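Speaker notes – "Picking from a pile: what the planner needs from perception"
Lullidov workshop, software track, April 19, 2026

Slide 1. Title
Say which half of the stack this covers. Perception and the grasp planner only. The motor controller gets one slide at the end. The package is called Genonar and everything today is from the 0.6 branch.

Slide 2. The task
Clothes and bedding on a bed, take one item at a time and move it to a bin. Two fingers, one wrist camera with a fisheye lens. Training data comes from people doing the same job with a hand-held gripper that has the same fingers and the same lens. We have 2898 demonstrations, all collected at the Mamurville site.

Slide 3. What the policy gets
One wrist view, resized, plus finger width and relative pose over the last few steps. No depth. No overhead camera. Pause here, people usually ask about depth. Answer: we tried it in August and the dark fabrics left holes in the map.

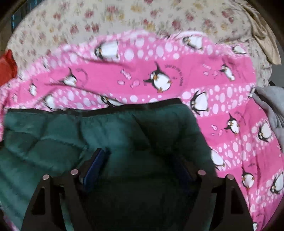
We do not undistort the input. Undistorting throws away the edges, and the edges are where the planner finds out what else is nearby. The mask for the dark border is fixed and gets applied once at load time.

Slide 4. Segmentation
First version used a general segmenter and asked for one mask per garment. It did badly on prints. A patterned blanket came back as many small masks, one per cartoon figure, and the planner tried to grasp a drawing. Fix was a merge step: neighboring masks get joined if the background color between them is continuous. Creases still break it sometimes. Show the before and after numbers only if someone asks, they are in the backup slides.

Slide 5. Which item is on top
The planner keeps a graph. Each node is a visible patch, each edge says "covers." The same item can show up as several patches, so nodes carry an appearance code and get linked if the codes match. 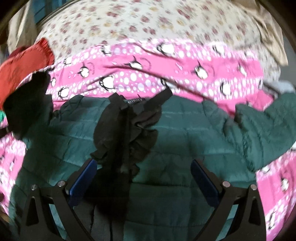
Edge direction comes from a small classifier that looks at the boundary between two patches. It was trained on 600 hand-labeled boundaries. The hard cases are dark on dark, and thin items in front of thick ones. A black ruffled piece hanging between the fingers over a dark green quilted jacket is a fair test of it: the classifier has to put the black item in front and keep the jacket in one node, sleeve included. The penguin print above the jacket and the patch of it at the right edge should be linked as well. If they are left as two nodes, the planner thinks it has two small things to pick up.

Slide 6. Held or not held
Finger width alone is a poor signal with thin fabric. We added a check on the region between the pads, run at every step after the close command. If the region moves with the fingers for long enough, the item counts as held. Window length is set in the config, default is 80 ms. Frade uses a longer one on their arm – mention this, they are in the room.

Slide 7. Control
Planner output goes to the arm at a low rate and a local controller fills in between. Timeout is 100 ms. After that the arm holds position and the planner starts over from a new view.

Slide 8. Open problems
Merge step on creased prints. Sleeves that run under something else and come out the other side. Replanning is still too slow when the graph changes a lot after a pull. Leave this slide up during questions.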